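The bakery on the corner in Brondley opens at six, and by then the woman who owns it has been at work for four hours. She took over the shop from her former boss nine years ago, when it sold white sandwich loaves and birthday cakes. Today most of what goes out the door is sourdough, rye and soft dinner rolls, and most of it is gone by noon.

She agreed to talk on the condition that we did it while she shaped dough.

"I don't sit down much in the morning," she said. "If I sit down, something burns."

Her training was short. She spent one winter at a large plant bakery in Casthorpe, where she worked the night line, and then came home and asked for a job washing pans. She says the plant taught her about timing and the pans taught her about the customers, who could be heard through the wall.

"You learn what people complain about. It was always the same thing. The bread was fine on the day and no good the next day."

That complaint led her to change the flour. She now buys from a small mill in Preltesholm, and the price is a sore point. She pays more per sack than she did for the old flour, and she has raised prices twice to cover it. Some customers left after the first increase. Fewer left after the second.

"I put a sign up in November and told them what was going to happen," she said. "I think people can take it if you tell them early. I would want to be told."

On a normal day she bakes 200 loaves. The week before Thanksgiving is different. She takes orders for rolls only, closes the list when it reaches 1000, and does not open it again for anyone, including her sister.

"She tried," she said. "She gets hers the same way as everybody, with a slip of paper."

The oven is an old Damasceno deck oven that came with the building. Parts are hard to find, and one of the doors has to be held shut with a wedge. A repairman has told her to replace it. She has looked at newer ones and has not bought any of them.

"I know where the hot spots are in this one. Back left is hot, front right is slow. With a new oven I'd have to learn all that over again, and I'd be learning it on bread I'm supposed to sell."

Asked what people get wrong when they bake at home, she talked about rolls before she talked about bread. Most home bakers, she said, take them out too soon. They see color on top and get nervous. 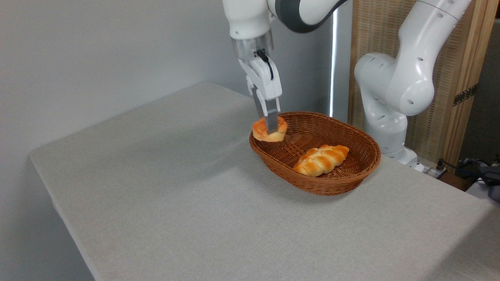 "Give them a few more minutes - you can always lay foil over the top if they're getting dark," she said. "And then leave them alone. People tear into them straight from the oven and say they're gummy inside. They weren't finished."

For leftover rolls, she wraps them in a damp towel and puts them in a low oven. She does not like the microwave for this, though she admits she uses it at home when she is tired.

She employs two bakers and a high school student who works the counter after school. She would like to hire one more person, but the hours put people off. The last three applicants asked whether the shift could start at seven.

"I said the shift is nearly over at seven," she said.

There is no plan for a second shop. A landlord in Casthorpe offered her a space last year, with 90 days to decide. She drove over to look at it, liked the windows, and turned it down within the week. She would have had to split her time, she said, and she has seen other bakers do that and end up in neither place.

By then the last tray was shaped and covered. She checked the wedge in the oven door, wiped down the bench and went out front to turn on the lights.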